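Planstead Open Day: Flower Table Recordings

README for the recordings made at the May open day in Sturerton. Please read the notes on consent and splits before using the files.

What this is

Planstead opened its Sturerton workshop to visitors on a Tuesday in May. The flower table ran from the morning until the doors closed, with short breaks to reset. We recorded every run and kept 756 of them. Runs stopped by the operator in the first few seconds were thrown out. Everything else stayed in, including the bad ones.

The day had two sessions. Session A was open to anyone who walked in. Session B was for guests from our Lagos office, who had asked for slower motion and longer pauses between picks. The two sessions use the same table and the same arms, but the speeds differ, so please don't mix them if timing matters to you.
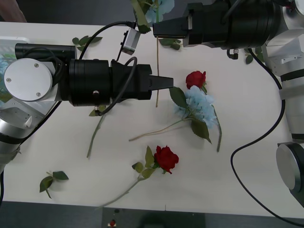

Task instructions were given as short written lines, such as "pick up the rose" or "move the hydrangea to the left." There are 28 different lines in the set. Some of them turned out to be unclear once the table got busy. With two red roses out at once, "pick up the rose" has more than one right answer, and we did not go back and fix the wording. Those runs carry the flag multi_target in the index file. Loose stems and leaves on the table are not labeled at all.

Folder layout

session_a/ - walk-in visitors, normal speed
session_b/ - Lagos guests, slow speed
index.csv - one row per run
instructions.txt - the lines given to the operators
notes/ - typed up from the paper log, spelling left alone

Columns in index.csv

run_id: matches the folder name
session: a or b
instruction_id: line number in instructions.txt
arm: left, right or both
result: done, dropped, missed or stopped
flags: empty in most rows

The result column was filled in by hand during the day and checked once afterward. "Dropped" means the flower left the gripper before it reached the target. "Missed" means the gripper closed on nothing.

Known problems

The clock on the logging machine was wrong for the first part of session A. Order within a session is correct, but don't compare those times with anything outside the set.

Joint readings for the right arm are missing in 4 runs. The folders are still there and the rows are flagged no_joints.

Sound was recorded by mistake in the morning. It has been removed from all files because visitors could be heard talking.

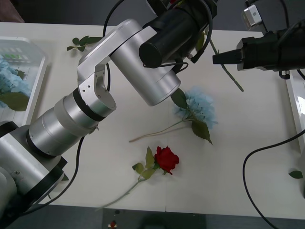 Can I use the set to compare artificial flowers with real ones?

Only artificial flowers were used at this table, so you would need to find the other half of that comparison somewhere else.

Consent and access

Visitors were told about the recording by a sign at the door. If you find a face in any file, send us the run_id and we will pull the run.

The full set is kept on the Pendmont server. Ask for read access through the usual form. Please don't copy session B to outside drives - the Lagos office wants to approve each request for that part.

Version 2 fixes the swapped arm labels in session B. If you downloaded the first version, replace index.csv. The run folders have not changed.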